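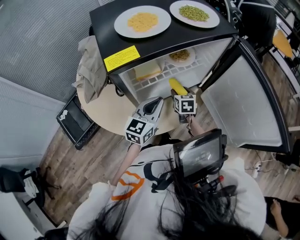
Mini fridge people, I need your opinions on corn. I've moved into the back unit at Stinstead and the kitchen is a round table with a little black bar fridge sitting on it, and that's my lot until the renos on the main house are done. One shelf across the middle, bit of room underneath, plain door. So everything is a negotiation! Cob of corn goes at the front of the bottom bit, standing up, and the pale yellow slab goes up on the shelf to the left where I can grab it. The top of the fridge has turned into my bench, so the plate of peas and the plate of yellow bits live up there while I'm putting dinner together, and there's a smaller plate of green on the shelf towards the back. My question is whether corn should be in the fridge at all when space is this tight, or whether I'm wasting the best spot on something that would be fine on the table. Also, plates or containers? I like plates. My sister thinks plates in a bar fridge are madness.

melasow_marg
Fridge, every time. Corn goes starchy if you leave it out, and in summer it goes quick. Leave the husk on if you buy it that way. If it's already naked like yours, wrap it in a damp tea towel and eat it in the next day or two.
Your sister is right about the plates, sorry.

kettleandtoast
Disagree with Marg on the standing up part, or at least I think that's what she's skipping over. I had a bar fridge in a caravan for 2 years and anything upright at the front came out to meet me every time I opened the door. Lay it down. Corn, carrots, the celery, all of it flat along the bottom with the heavy stuff at the back.

And is the back of that fridge getting icy? Mine used to freeze whatever touched the rear wall. I lost a whole lettuce that way. A little plate of greens pushed up to the back would've been a little plate of gravel by morning.

stastari_sal
Plates are fine if you're eating it that night?? I don't get the fuss. I put leftovers on a plate with another plate upside down on top and it stacks. No lids to lose, and you can see the edge of what's in there.

melasow_marg
You can't stack on a dinner of loose peas without half of them ending up behind the shelf. I speak from experience. Square containers, same size, same brand so the lids all swap. I got mine at the op shop, 16 bucks for the lot, and they fit two deep in a fridge not much bigger than this one.

Original poster
Thanks all. No ice at the back so far, but I've got the dial set pretty low. I'll bring the greens forward anyway.

I did try the corn lying down, but then it takes the whole front of the bottom and I can't get at anything behind it. Standing up it only uses a corner. It has gone over once or twice, I'll admit.

Sal, I love the upside down plate idea. The two on top are both round white ones so they should match up rim to rim. Trying that tonight!

dusty_pantry
Bit of a different take – stop using the top of the fridge as a bench. Those little units shed their heat through the sides and top on a lot of models, and if you've got plates sitting up there while you cook they're on a warm surface. Fine for ten minutes. I wouldn't leave peas up there all arvo. Check your manual for where the heat goes on yours and how much gap it wants around it.

kettleandtoast
Oh come on, everyone uses the top of a bar fridge. Where else do you put the plate? I had a chopping board and a kettle on mine.

dusty_pantry
A kettle on top of a fridge is exactly the kind of thing I mean, haha. Steam straight up the wall and water down the back. I'm only saying chop, serve, clear it off. It's a habit thing.

hodoroaga_hill
I cook for one in a granny flat up at Hodoroagă and I'm with dusty on this. I keep a tray on mine, so when dinner's done the tray lifts off with everything on it and the top gets a wipe. Otherwise crumbs get in around the door seal and you're picking at them with a toothpick.

On the corn question, I'd cut it off the cob as soon as I got it home. Stand the cob in a bowl, run the knife down, kernels in a zip bag, bag goes flat on the shelf. You get all that room at the bottom back, and it's ready for fritters or fried rice. If you've got a second cob in the same week, freeze it (next door's freezer, if they'll have you).

stastari_sal
But then you don't get to eat it off the cob! With butter! That's the entire reason to buy it.

melasow_marg
Sal has a point there.

Original poster
Off the cob for weeknights, on the cob when I can be bothered. I can live with that.

Dusty, I hadn't thought about the heat at all. I put my hand on top just now and it's a tiny bit warm near the back. So yes, the peas will be moving. I'll look for a tray as well. Has anyone found one that suits the top of a bar fridge? Mine's 40-something cm across and all the ones I've seen are either for a teacup or for a turkey.

hodoroaga_hill
Baking tray. The lid of an old biscuit tin if you're desperate. Mine is the bottom half of a toaster oven tray and it's lasted longer than the toaster oven did.

kettleandtoast
While you're shopping, is the table steady? I'd worry more about that than the corn. My caravan one sat on a round table for a bit and the whole thing did a little dance when the motor kicked in. I put a rubber mat under the feet and it settled right down. Make sure all the feet are properly on the table, too, with a round one it's easy to end up with a corner near the edge.

Original poster
It's pretty solid, though it does hum. The table curves away at the front, so I'll shuffle the fridge back a bit and get a mat under it this week. The big fridge I want for the house is 329 litres and I've started dreaming about the crisper drawer.

melasow_marg
You'll fill that in a fortnight and be back in here asking where to put the corn.

stastari_sal
OP how did the two plates go? Did the rims line up?

Original poster
They did! Peas on the bottom plate, other one upside down on top, fits under the shelf with a finger's width to spare. The corn had to come out to make room, so I ate it.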